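Teaching a Two-Finger Arm to Load a Washer
Project report, Leif Mogensen
Robotics Lab Course, second term
May 7, 2019

1. Purpose

The goal of the project was to find out which way of showing a robot a household task gives better recordings: moving the arm by hand, or driving it from a remote controller. The task was loading laundry into a front-loading washing machine. The arm has to reach down to a basket on the floor, close on a piece of cloth, lift it, carry it to the door opening and let go once the cloth is inside the drum.

I picked laundry for two reasons. Cloth does not hold its shape, so a fixed list of positions is not much use. The door opening also limits how the gripper can come in, and a bad approach angle ends with a finger against the gasket.

2. Setup

The arm was a Dellevico with a two-finger gripper and a small camera at the wrist. For remote control I used the Brulline handset, which sends the position and tilt of the operator's hand to the arm. Opening and closing the gripper is done with a trigger. For the hand-guided trials the arm was put in its free-moving mode and I held it just behind the wrist.

Both methods saved the same things: joint angles, gripper opening and the wrist camera video. My supervisor group, Dalsgaard, asked for all trials to start with the washer door open, so opening the door is not part of this report. The basket stayed on the floor in front of the machine.

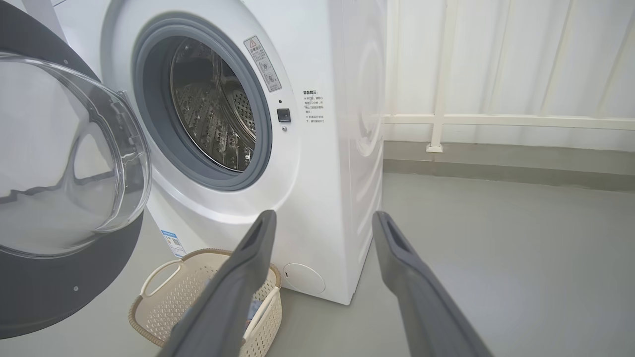
Why record the camera video if the joint angles already describe the whole motion?

The joint angles only say where the arm went. They do not say where the cloth was, and the cloth is in a different place every time, so a program trained on angles alone would repeat one motion and close on air.

3. Method

I recorded 132 trials in total, in two blocks. The hand-guided block came first, in December, and the remote block followed after the break. A trial was one piece of cloth moved from the basket into the drum. If the cloth fell on the floor I stopped, marked the trial as failed and put the cloth back by hand. Failed trials were kept in the log but left out of training.

Before each block I gave myself 30 practice trials that were not saved. In the hand-guided block this was more than I needed. In the remote block it was not enough, and the first saved trials are visibly slower than the later ones.

4. Results

Hand guiding was easier to learn. I could feel when a finger touched the rim of the basket and back off right away. The paths were smooth and the trials were short, with roughly 52 seconds for a typical one, counting the return to the start position.

The trouble was in the video. My forearm showed up in many of the hand-guided recordings, mostly while reaching into the basket, and it often covered the cloth at the moment the gripper closed. The trained program had learned to expect an arm in the view. When it ran by itself it hesitated over the basket and sometimes closed too early.

Remote control gave clean video, since I sat at the Brasstead desk across the room and watched the camera feed on a screen. The motions were worse. I had no sense of touch and misjudged depth near the floor, so there are small corrections in nearly every trial. The program trained on these recordings made the same kind of small corrections, but it picked up the cloth more often and did better at the door.

Letting go inside the drum was the weak point for both. I tended to release as soon as the gripper passed the gasket, and a sleeve or a corner would be left hanging out over the seal. The program copied this habit faithfully.

5. Problems

The handset lost its connection in 2 trials. The arm stopped safely both times and the trials were thrown out. There was also a timing error between the video and the joint angles in the early hand-guided files. I fixed it by lining up the moment the gripper first moved, but the match is not perfect.

All trials were done by one person. Someone else would probably hold the arm differently and release at a different point.

6. Next steps

I would repeat the remote block with a second camera placed to the side, to help with depth near the basket. I would also set a firm rule for the release, with the fingers well inside the drum before the trigger is let go. The log files and the training settings are on the course drive in the folder with my name.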